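GILTTHORPE — Members of a shared workshop on the east side of town have a used robot arm picking blocks out of a metal bin, and they hope to have it doing so without supervision before the end of June.

The arm, made by KUKA, was bought secondhand by the Nultlow workshop for $2,490. Most of that came out of the tool fund. The rest was put up by four members who wanted the machine badly enough to pay for it themselves.

Gudrun Ekström led the purchase and has done much of the wiring. She said the arm came with a controller that would start but would not hold its settings after being switched off.

"We spent the whole winter on the controller," Ekström said. "The arm itself was fine. It needed cleaning and a new set of cables, and that was it."

The workshop has 58 members. Most of them use the wood shop or the sewing room, and five work regularly on the robot. They meet in the evenings after the saws are shut down, a rule the group set for itself after sawdust got into a fan.

The job they have picked is a simple one to explain. Blocks in different colors go into an open gray bin in no particular order. The arm has to reach in, close its gripper on one block, lift it clear and set it down in the right place. Then it goes back for the next.

Panagiotis Kouris, who writes the software, said blocks lying flat in the open give the arm little trouble. Blocks pushed up against a wall of the bin, or against each other, are harder, and the shiny ones can confuse the program that works out where each piece is.

"It will go for a reflection on the floor of the bin if you let it," Kouris said. "I have it checking twice now. It's slower, but I can live with slower."

The longest run so far without anyone stepping in lasted 40 minutes. It ended when a block got wedged in a corner and the arm stopped itself, as it is set up to do.

Much of the bench was built from what was already in the building. Glykeria Giannakopoulos fitted the wooden work surface and clamped the bin in place at one corner so it could still be taken out. She marked positions on the wood with blue tape, and said she has moved the tape more times than she would like.

Not every member was in favor. At a meeting in March, several asked whether the floor space would be better used for a second lathe. The group voted to let the project stay through the fall and look at it again then.

If it stays, Ekström would like to try it on a real chore. The first one on her list is sorting the offcuts that pile up next to the band saw.

The workshop will be open to visitors at 2 p.m. on the last weekend of June. The arm will be run from behind a rail, and children must be with an adult. Parking is on the Orakzai Street side.

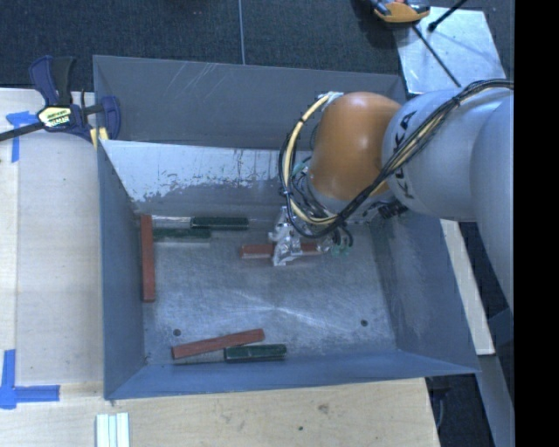 Kouris plans to change the gripping routine before then, so that the arm nudges a stuck block away from the wall before trying to pick it up. Anyone who wants to help with the project can sign up at the front desk.

Related stories
Giltthorpe library extends evening hours
Zurik plant to repave employee lot
Repair night returns to Orakzai Street
School shop class gets new drill presses

Contact the newsroom | © Giltthorpe local news | Back to top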